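Threads > Fahy > House and home

Search posts Search people Clear

Today's job is the games drawer. It is the second drawer down, it has been stuck since December, and I got it open with a fish slice.

Contents so far: a cribbage board with no pegs, a bag of pegs that don't fit the cribbage board, and the rules to something called Bosik. No Bosik. Just the rules, in very small type, with a coffee ring over the bit about scoring.

Read the rules to Bosik. You need 2 players and "a spirit of fair dealing". That rules out this household.

Everything is going on the round table so I can see what we own. I've left the good cloth on, the one with the fans, or ginkgo leaves, depending on who you ask. We have been arguing about it for 2 years.

Playing cards next. I love a pack with a bit of effort on the box. The No.975s have a tiger on the front, looking straight at you between the trees, and a red diamond with 姚记 on it in big white characters. I can't shuffle to save my life but I do feel more serious holding those.

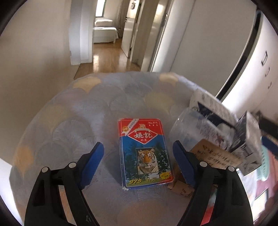
Compare the pack we got free from Gandham Tyres, which has a picture of a tyre. It's a clear enough tyre. I have never once felt serious holding it.

House rule from now on: a pack has to be a full pack to go back in the drawer. This means counting, so I've put the kettle on.

Gandham pack: 51, plus a joker with "7 of clubs" written on it in biro. We've been playing like that for years – I thought it was normal.

Found the Jarance jigsaw as well. Harbour at dusk, 1000 pieces according to the lid. Gave up counting at 659 when I needed the table for lunch.

Lunch was toast, eaten standing up, as the table was still full of jigsaw.

Update: drawer now shuts. It shuts nearly all the way, if you lean. The jigsaw is under the bed and the tyre cards are in the charity bag, minus the joker, who has earned his place.

Keeping the rules to Bosik. If anyone has a Bosik, I've got a pen and 2 free evenings.

Last updated 27 August 2026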